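Notes for the open day talk, 15 August 2025
What I saw at Vekura, and what I would want to see before signing anything

Running order: opening, the visit, the table, what was claimed, what I asked, what to do next. Slides are numbered in the margin of the printed copy. Skip slide 4 if we start late.

Opening

Thank you for coming back after the coffee. I know the session title says "Lessons from an open day," and I should admit up front that the lessons are mostly about open days.

I run a packing floor. We pack small stuff: dental, bath, travel kits, the things that end up in a hotel drawer. So when Vekura sent an invitation to see robot arms sorting and packing items like ours, I went. I had also been to the one in April that Hegarty put on, and I'll come back to that one, as it colored how I looked at this one.

(Ask for hands here: who has been to a robot demo in the last year? Then: who bought something afterward? Wait for it. Don't comment on the numbers.)

I have no stake in any of these companies. I paid for my own train ticket and ate one of their sandwiches.

The visit

The invitation said 142 places. The room was full when I arrived and people were standing at the back, so I believe it. Two hours on the program, of which 14 minutes were set aside for the live demonstration. The rest was slides, a panel and lunch.

Pause on that. If the thing you are selling is a machine that works all day, fourteen minutes is a short look at it. I did ask if we could stay and watch longer. They were polite. We could come back in small groups after lunch, and I did, and I'm glad I did, as the after-lunch visit was worth more than the whole morning.

The morning talk used the word "seamless" a lot. I wrote it down each time until I ran out of margin. I have nothing against the speaker, who clearly knew the machines well and looked uncomfortable reading the marketing lines. When the script ran out and the questions started, the answers got shorter and a good deal better. I'd suggest you skip the front row at these events and find the person who does the wiring.

Slide 3: the floor plan. Don't spend time on it. Point out only that the demo area was about as big as one of our packing stations with the aisle included.

What was claimed

Read these out slowly. They're from the handout.

One. The system "handles mixed personal care items without retooling."

Two. The arms "learn a new product in a day."

Three. A comparison with hand packing, 784 items a shift, on a chart with no label on the bottom axis.

On the first claim. Mixed means different things to different people. At our place a mixed order is a toothbrush, a tube, a comb, a sewing kit and a shower cap, all in different wrappers, some slippery, some that stick to each other. A toothbrush next to another toothbrush is a start, and I'll give them credit for picking a thing that is long, thin and annoying. I just don't call it mixed.

On the second. A day of whose time? I asked. The answer was a trained operator's time, and the operator has to be trained first, and that training is sold separately. Fine. Put it on the handout.

On the third. I asked what a shift was. It was eight hours with no breaks and no change of product. I asked who had done the hand packing in the comparison. They said they'd get back to me. I've had a friendly email with a brochure attached.

(If somebody in the room works for them, let them answer. Be fair. They may have newer figures than I do.)

What Hegarty did differently

Short section. The Hegarty day in April was smaller and a bit of a mess. The lights tripped. The arm dropped a bottle on its second try, and they left it there, picked it up by hand and told us why it had happened. I learned more from that bottle than from the polished video that came later. They also let us bring our own product, one item each, no warning about what it would be. Mine was a folded shower cap in a thin box. The arm crushed it. They said it would, and they said what they'd have to change to stop it.

I'm not telling you Hegarty has the better machine. I have no idea. Their price was higher and their delivery date was vague. I'm saying I came home knowing what it couldn't do.

Bisto, for those who asked me about them at lunch: I've only seen their video, and I don't review videos.

The small group session

Back at Vekura, after lunch. A carpeted room, one table with a bench top, a frame bolted around it and an arm on either side. No stage lights. This is the part of the day I'd pay for.

I'll put the picture up and leave it up while I go through my questions. Let people look before talking.

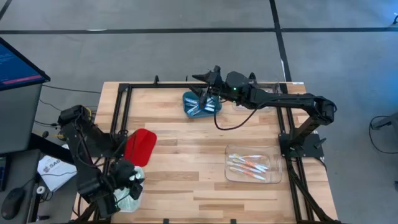 Questions I asked at the table

Where do the items come from? In our building they come in bulk cartons, tangled, and a person spends a surprising amount of the day untangling them. The brushes in the blue tray on the slide are a pile, but a fairly tidy pile, most of them pointing the same way. Somebody laid them like that or tipped them in with care. I asked who. It was a person. That person's time is not in the 784.

What about the wrapping? Some of those brushes are packaged. A wrapper shifts and slides, and a gripper with two fingers has to deal with that. I was told it copes "in most cases." I asked for the other cases and got a shrug, which I took as a straight answer.

What happens with a bag? There's one at the front left, under the second arm. Bags are our whole business at the end of the line. They collapse, they cling, they won't stay open. I asked to have the bag job run several times in a row and was told it was still being worked on. Good. Say so in the morning session, too.

How much does it care about where things are? The frame holds the arms to the table, and the table stays where it is. Our tables don't. They get bumped by carts and pushed aside for cleaning. I was told that moving the setup means checking it again, and that the check takes a while. I tried three ways to get a number for "a while" and failed.

Who watches it? There's a desk and a monitor right beside the table. If I need a person at that desk, I haven't saved a person, I've moved one. It might still be worth doing. It's easier on the wrists, for one thing, and I have people with bad wrists. But the savings page in the handout takes a full wage off the books, and I don't think they've earned that yet.

Cables. Small point, but look at the one hanging from the wrist of the right-hand arm, then think about your own floor and what gets snagged in a week. Ask what a replacement costs and if your own staff are allowed to fit it.

What I liked

Don't rush this part. I don't want people to leave thinking I hated it.

The staff let us stand close and ask rude questions. The arms are small, smaller than I'd pictured, and they'd fit in a corner we already have. They were much quieter than our tape machine. And toothbrushes are a fair choice. Anyone who has tried to pick one out of a heap with cold fingers knows it.

I also think the two-arm idea makes sense for our kind of work, where one hand holds and the other fills. I'd like to see it done on a bag that wants to close.

What we did afterward

We ran our own test at Mivlow, the smaller of our two sites, with people and no robots. It cost us one afternoon. We took 155 mixed orders from the previous week and wrote down where the minutes went. I had assumed it was the picking. A lot of it was opening cartons, walking, and waiting for labels. No arm fixes the labels. A better printer might, and we've ordered one.

So my advice is dull. Time your own work before you go to one of these. I went in with the wrong question. I wanted to know how fast the arm could pick, and picking was never our slow part.

If you're going to an open day this fall

Bring your own item, the worst one you have. Ask before you travel if they'll try it.

Ask to see the same job run until it fails, and stay in the room when it does.

Find out who loads the trays and who clears up.

Get the shift figure explained, with breaks and product changes in it.

Ask for the name of a site that has had the machine for a full year — a paying site, with a phone number. I've asked Vekura for one. I'm still waiting, and I'll pass it along to the mailing list if it comes.

Questions from the floor

Allow ten minutes. Likely ones:

"Are you going to buy?" No, not this year. We'll look again when the bag job is on the morning program.

"What did they quote you?" I signed a paper saying I wouldn't tell. Ask them directly, and ask for the training line to be shown on its own.

"Are your staff worried?" Some are. I told them where I was going before I went, and I showed them the same slide afterward. The first thing the packing team asked was who fills the blue tray.

Leave the contact slide up. Handouts are on the table by the door, and the blank timing sheet we used at Mivlow is on the back page.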